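**Zamell extends Somis acoustic lining range with heavier dark grey grade**

DRIRSTEAD, February 21, 2020. Zamell, the maker of lining and screening fabrics, has added a second weight to its Somis range. Somis 600 will be sold alongside the existing Somis 700 and is meant for curtain tracks, folding partitions and the backs of display boards in schools, libraries and small halls.

The new grade is named for its weight per square metre in grams, as are all fabrics in the range. It is lighter than Somis 700 but replaces the older Cabrera lining, against which it is the heavier cloth. Cabrera will stay on the price list until July, after which it will be supplied only against orders already placed.

Both Somis grades are finished with a brushed face. The brushing is now carried out in one pass on a wider line at the Drirstead works, so that the cloth can be supplied without a centre seam in drops of up to 25 metres. Customers who need a sewn hem, eyelets or a weighted lower edge should state this when ordering. Hems are turned once and stitched in a matching thread unless a double hem is asked for.

"The question we get most from fitters is how the cloth behaves on a track that is not quite level," said Nomvula Mnguni, product manager for linings. "A lighter cloth moves more easily but shows the fault in the track sooner. We have set out the limits for both weights in the new fitting sheet."
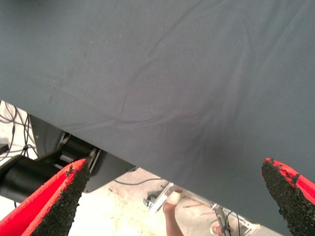

*Dark slate-grey fabric with a matte, slightly fuzzy surface and a diagonal hem.*

Somis 600 is supplied in slate, stone and navy. Shade is matched within each roll, and orders that run over more than one roll are cut from the same dye lot where stock allows. The fabric should be hung for two days before final trimming. It may be vacuumed with a soft brush head. Washing is not advised, and steam should be applied from the back only.

Puspita Yeoh, who runs the finishing line, said the change had also shortened set-up between colours. "We used to stop the line and clean down twice for a dark shade. With the single pass we clean down once, and the lint filters are changed at the same stop."

Sample cards holding both weights will be sent to existing account holders with their next delivery. Other buyers may ask for a card through the sales office. Orders for cut lengths are accepted from 2 metres, and full rolls are priced separately.

**Notes to editors**

Zamell makes lining, screening and backing fabrics for public buildings. Its weaving and finishing are carried out at Drirstead.

Press contact: Marlina Kwok, Zamell press office.

Trade and sample requests: Amirul Pattinasarany, Zamell sales office.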